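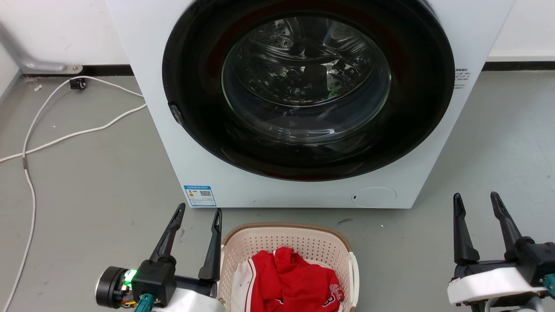 Washer, door shut, with the next load waiting in the basket.

Home Checklists Laundry Kitchen Stairs Contact

Laundry corner inspection, Drenddale house
Reading time: 3 minutes

Inspected 8/29/20 by Keith Nepia, with comments. Marks are OK, FIX or WATCH. WATCH means I would like it to be FIX but have been asked to stop writing FIX so often.

1. Drum empty before loading. OK.
Give it a spin by hand anyway. Last August it yielded a teaspoon, which had been blamed on the lodger.

2. Door glass and rim. OK.
No cracks or chips. There is a slight reddish tint along the bottom of the black rim. Wipe with a damp cloth and see if it shifts.

3. Door seal, inside fold. WATCH.
Pull the rubber back and look properly. I found a hair grip and a quantity of grey fluff that could have been knitted into something.

4. Cable. FIX.
The white one lies in a loose loop on the floor to the left of the machine. It wants clipping along the skirting. I wrote the same thing at the last inspection and the clips are still in the drawer, in their packet, in excellent condition.

5. Small black plug or connector on the floor by the wall. FIX.
Floors in laundry corners get wet. Get it up off the ground.

6. Filter flap, bottom right of the front. WATCH.
Every 60 days, machine off, shallow tray and old towel underneath. The towel is compulsory. Ask Henare's about the flood.

7. Floor. FIX.
Grey, sound, no lifting. Bits of debris near the wall on the left. A brush would deal with them in less time than it took me to write this line.

8. Front panel. OK.
A few dark specks below the energy label. Cosmetic. Leave the label where it is, as it has a QR code on it and somebody may one day want to scan it.

9. Level and feet. OK.
Rocked it corner to corner with the machine off. Nothing moved but my back.

10. Hoses. WATCH.
Hand-tight plus a quarter turn at the tap end. Replace both next year whatever they look like. Daltosance stocks the 2 metre length; the short ones are a false economy.

11. Basket. FIX.
Beige plastic, holes all round, perfectly good basket. Parked right in front of the machine, where shins go. Move it to the side once it has been emptied.

12. Sorting. FIX.
Red garment in with a white item with red stripes. They may share a basket. They may not share a wash at 60 until the red one has proved itself on its own at something cooler. I have a pink vest at home if anyone needs convincing.

13. Detergent. OK.
Illico powder, lid on, top shelf. One scoop. The second scoop does nothing except come out of the bill.

Next visit: items 4, 5, 7, 11 and 12 first. Bring screwdriver. Clips already on site, see above.

K. Nepia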